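How to Clean a Gray Ribbed Drain Hose (and Put It Back Without a Puddle)

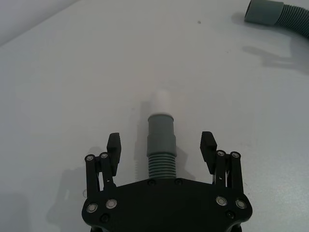 The end of the hose, with its smooth gray cuff and short white connector.

If your washer has started to smell a little like a pond, I'd look at the drain hose before you spend any money on fancy tablets. I went through two boxes of those things one September and all I got was a pond that smelled of lemons! The hose is the part most of us forget, tucked away back there in the dark, and all those ridges are wonderful for bending and just as wonderful for holding on to gunk.

You'll need an old towel (make it a big one), a shallow pan, a bucket, a bottle brush with a bendy handle, dish soap, plain white vinegar and a flashlight. Set aside 90 minutes, though a good part of that is soaking and you can go have your coffee.

Getting it off

Unplug the machine and close both water taps. Pull the washer forward slowly, walking it one corner at a time so you don't gouge the floor – ask me how I know. Before you touch anything, take a picture with your phone of how the hose runs and how high it loops. You'll be so glad of that later on.

Slide the pan under the low end and keep the bucket close by. Loosen the clamp, then twist the cuff gently back and forth as you pull. Please hold it by the smooth cuff and not by the ribs, which can split on an older hose. Some water will come out, and it may not be pretty. Lower the hose into the bucket and let it empty.

Washing it

Carry everything to a utility sink or the bathtub. Run warm water through from one end, then turn the hose around and run it through from the other. Now squirt in some dish soap and work the bottle brush in as far as it will go, turning as you push. My neighbor Yevdokiia Hnatiuk ties a strip of rag to a length of cord and pulls that through for the middle part, and I've come around to her way.

For the soak, mix 3 cups of vinegar with enough warm water to cover the hose in the tub. Leave it for 30 minutes, giving it a squeeze now and then so the bubbles come up, and rinse until the water runs clear. If yours has a separate connector at the end like the white one on mine, go over it with a toothbrush, inside and out. Lint loves to settle right where one part meets another.

Checking it over

Lay the hose on a table in good light and bend it a little at a time, looking down between the ridges with your flashlight. A bit of staining is fine. A crack, a soft spot or a rim that has gone out of round means it's time for a new one, and do bring the old one to the store with you to match the ends.

Putting it back

Push the cuff all the way on before you tighten the clamp, snug but not fierce. Follow your phone picture for the loop. Then open the taps, plug in, and run a short rinse with the towel on the floor underneath and the washer still pulled out. Feel around the joint with a dry hand while it drains. If it stays dry, slide everything home, watching that the hose doesn't get pinched against the wall.

I do mine every 6 months now, and I keep the brush hanging in the laundry room so I have no excuse.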